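Notebooks > Two-Arm Teleoperation > Living Room Tasks > Soft Items

Monday, November
Entered by: Gokel Manipulation Laboratory, Household Tasks Group

Purpose of session: to continue recording operator demonstrations for the sofa task under the Prosine protocol. The operator controls both arms remotely and brings a soft item to the seat of the sofa. The target for this item class is 300 accepted demonstrations. The running total at the start of the session was 107.

Setup. Leader arms were zeroed before the first run. The Utik logging software was restarted once, at 10:40, after the right gripper channel reported stale values. The two runs recorded before the restart have been marked for exclusion.

Procedure. Each run begins with both grippers open. The operator closes the left gripper first, then the right, lifts, and moves both arms together toward the seat. Release is to be simultaneous – staggered release was permitted in the October protocol and is no longer accepted.

Observations. Operators continue to pull the arms apart during the lift. This stretches the fabric and produces a sudden movement when one side slips. The instruction sheet from Harawira recommends a fixed distance between the grippers, but some 3 cm of variation was tolerated today without loss of grip.

Gripping by a corner remains acceptable provided the item does not rotate. Runs in which the operator pauses for longer than two seconds should be kept and labeled "hesitation". They are not to be trimmed.
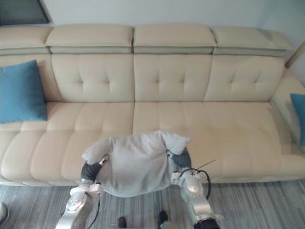
Page last changed: Monday, 16:25

The fluffy gray item is held between both grippers at the front edge of the right seat cushion, with the body of it sagging between the arms. Sag of this kind should be noted in the comment field. A low approach leaves fabric over the front of the seat, and the operator should raise both arms before moving farther in.

Open items: confirm the release threshold with the software group; replace the worn pedal on the operator station; repeat the excluded runs at the next session.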